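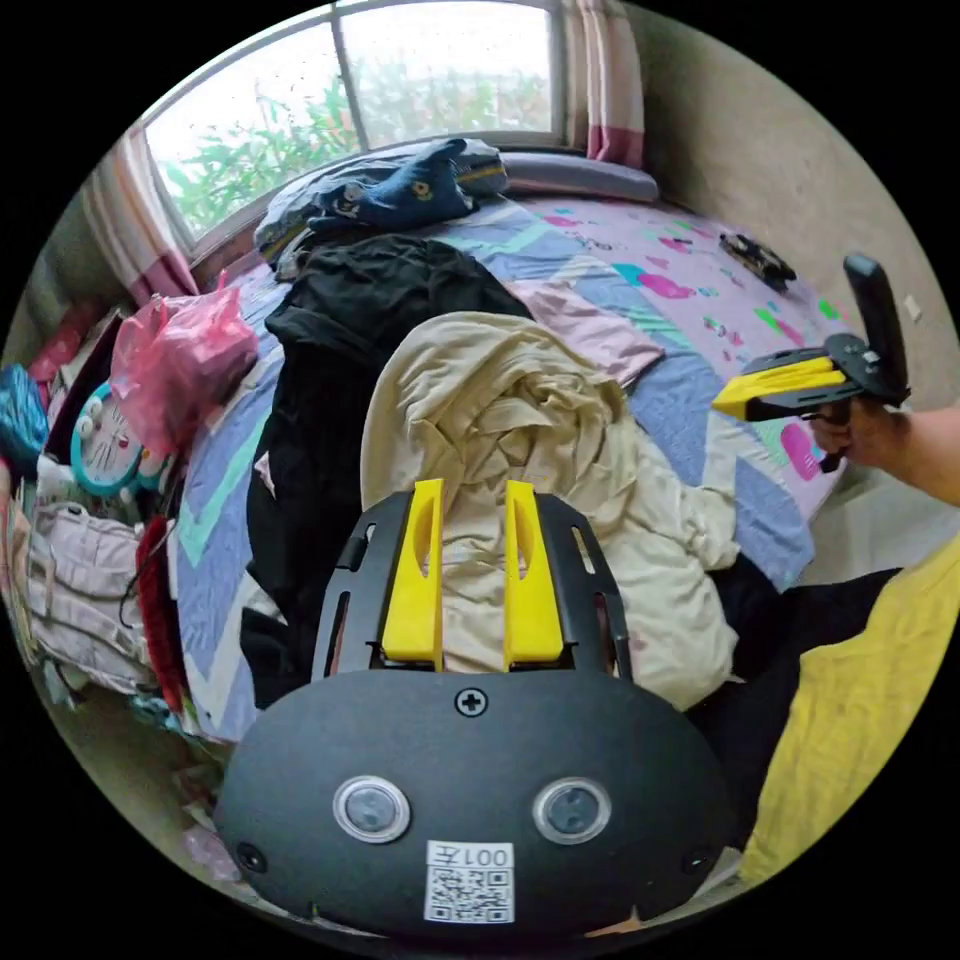
Ticket 1140: Criterios de aceptación para tareas con textil en dormitorios
Proyecto: Julberg
Componente: Guía de captura con pinzas manuales
Estado: Resuelto, pendiente de publicar en la guía
Prioridad: Media
Abierto: 2023-02-24

Descripción del problema

Desde que empezamos a grabar en casas de verdad, el validador de Zidholm devuelve muchos más episodios que en la maqueta. Del último lote de 500 episodios de dormitorio rechazó 65, casi todos con el mismo código: "estado inicial no conforme". Al revisarlos a mano vemos que la mayoría son perfectamente utilizables (¡y algunos son de lo mejor que tenemos!). La regla exige una superficie de trabajo despejada, y una cama con una manta arrugada encima y un montón de ropa al lado no cumple eso ni de lejos.

Pedimos revisar la norma. Doblar una manta en una cama ya hecha enseña bastante poco.

Comportamiento esperado

El validador acepta un episodio si la tarea está bien definida, las dos pinzas están identificadas y el objeto principal se distingue del resto.

Comportamiento observado

El validador rechaza el episodio si detecta más de 3 objetos ajenos a la tarea sobre la superficie.

Registro

Entrada 1. Soporte
Reproducido. Cargamos un episodio con una manta color crema amontonada en mitad de una colcha de zigzag y ropa negra pegada a la manta. Rechazo inmediato. Quitamos el filtro de superficie y el mismo archivo pasa el resto de comprobaciones sin un solo aviso. El filtro viene de la guía antigua, escrita para mesas, y nadie lo había tocado al ampliar el proyecto a dormitorios.

Entrada 2. Soporte
Antes de cambiar nada hemos separado los 65 rechazos por causa. Salen tres grupos:

Desorden sobre la cama sin efecto en la tarea. Es el grupo grande y el que motiva este ticket.

Identificación dudosa de la pinza. La etiqueta con el código QR no se lee en los primeros segundos, o el lado declarado en la ficha no coincide con el de la etiqueta. Estos rechazos son correctos y se quedan como están.

Prendas oscuras superpuestas. El anotador no puede decir dónde acaba una y empieza otra. Aquí hay debate, ver entrada 4.

Entrada 3. Equipo de captura
¡Qué alegría que alguien abra esto! Llevábamos semanas ordenando habitaciones antes de grabar, y al final todos los dormitorios se parecían. Si la guía nos deja trabajar con la habitación tal como está, mucho mejor para los datos y también para quien nos abre su casa.

Una petición: que la regla diga con claridad qué se puede mover. Ahora cada operador decide por su cuenta. Hay quien aparta solo lo que puede caerse y hay quien vacía la cama entera.

Entrada 4. Anotación
De acuerdo con lo anterior, con un matiz. El montón de ropa negra nos cuesta. Si la tarea es doblar la manta no hay problema, se etiqueta como "montón, fuera de tarea" y seguimos. Si la tarea es clasificar la ropa, necesitamos que el operador separe un poco las prendas con la primera pinza antes de agarrar, y que esa separación forme parte del episodio. Hemos probado con prendas de Kerr, que tenemos repetidas en varios colores, y con ese gesto previo se anota sin dudas.

Otra cosa sobre los estampados: una colcha con bandas anchas lila, azul claro, verde menta y rosa no nos molesta nada. Nos ayuda, porque el borde de una manta lisa se ve estupendamente encima. Conviene decirlo en la guía, ya que varios operadores la estaban tapando con una sábana lisa.

Entrada 5. Seguridad y privacidad
Revisado. Aceptamos el cambio con estas condiciones, que ya estaban repartidas por tres documentos y ahora quedan juntas:

- Consentimiento firmado por la persona que vive en la casa, habitación por habitación.
- Documentos, fotos familiares y pantallas fuera de la vista antes de empezar.
- Paso libre al lado de la cama donde se coloca el operador. Bolsas y prendas del suelo, al lado contrario.
- Dedos de las pinzas revisados al inicio de la sesión: sin grietas, tornillos apretados.
- Si entra una persona ajena, se detiene la grabación y el episodio se descarta.

Entrada 6. Soporte
Redactamos la regla nueva y la probamos con el lote completo. Texto propuesto:

"La superficie de trabajo puede contener objetos ajenos a la tarea, sin límite de número, siempre que el objeto principal sea reconocible al inicio y el operador pueda alcanzarlo con ambas pinzas. El operador no ordena la habitación. Solo retira objetos frágiles, cortantes o privados, y lo anota en la ficha."

Resultado: de los 65 rechazados se recuperan alrededor de 40. Los demás siguen fuera por etiqueta ilegible o por prendas que no se pueden separar en la anotación.

Entrada 7. Equipo de captura
Probado en la sesión de Busa con la regla nueva. La preparación de cada habitación se ha quedado en casi nada y hemos podido repetir la tarea de la manta con varios arrugados distintos. ¡Da gusto! Pedimos añadir una línea: entre repeticiones, la manta se suelta desde arriba y no se recoloca con la mano. Si se recoloca, acaba siempre con los mismos pliegues.

Entrada 8. Soporte
Línea añadida. El filtro de superficie queda desactivado en el perfil "dormitorio" y se mantiene en el perfil "mesa", donde sigue teniendo sentido.

Pendiente

- Publicar la guía revisada en marzo.
- Volver a pasar por el validador los lotes anteriores de dormitorio.
- Abrir ticket aparte para armarios y cajones.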